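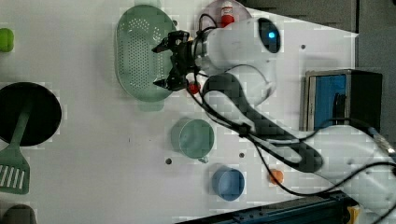
Farm gate eggs and veg: your questions

Do I need to book before I visit Kirnon?
Nope! The stall is open from 8 until it's bare. We've got 60 hens and one honesty box, so come early in October when they slow down. 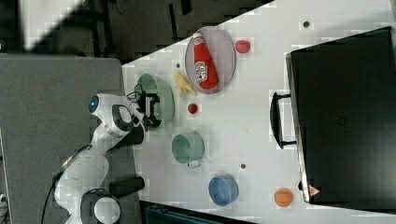 How should I store the eggs?
Keep them cool, pointy end down. If you've washed them, they go in the fridge and stay there. Please don't stack them deep, either — a pale green bowl like this one is fine for a day's worth, but a carton is kinder to the shells.

Do you spray the greens?
I don't. We net against cabbage moth and I pick off what gets through, so do rinse everything well (you may meet a caterpillar). 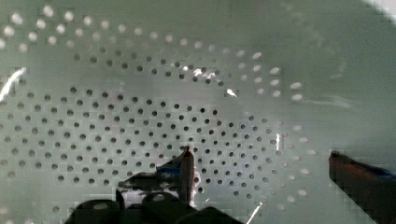

A green colander, good for rinsing leaves

Can I walk my dog through the paddocks?
Sorry, no. We have ewes in the Nygård block all year and I'd hate a scare. Dogs are welcome on a lead in the yard, though!

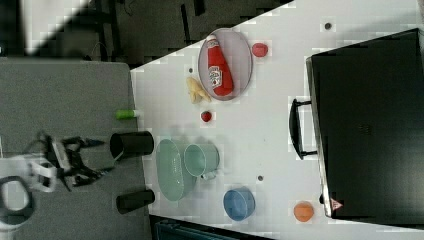
Can I order a lamb box?
Yes, but there's a wait. Leave your number at the stall and I'll call you — usually in the evening, after chores.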